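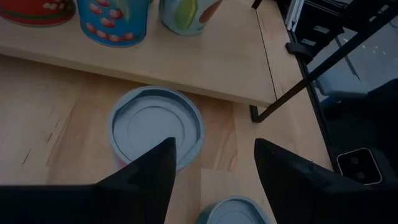
Figure 1. Joined-plank tabletop with raised shelf.

3.2 Moisture uptake in unsealed timber

Offcuts were supplied by the Devard mill at Millanberg and cut to a length of 141 mm. Sixty-eight pieces were kept after those with knots were set aside. Each was weighed, left in the humidity cabinet for 10 days and weighed again on the Monday. The heaviest piece had a dry mass of 884 g.
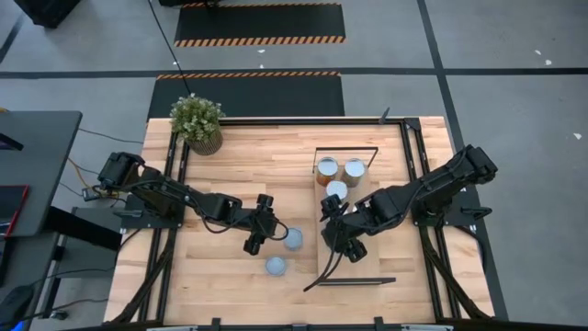 End grain took up more water than face grain in every batch. Glued joints slowed the movement of moisture across the board, but the effect was small in the thinner stock. Helmut Lindemann suggested repeating the test with the ends waxed, and this was done for the second batch only. Colour change was not measured. Results by batch are given in Table 4.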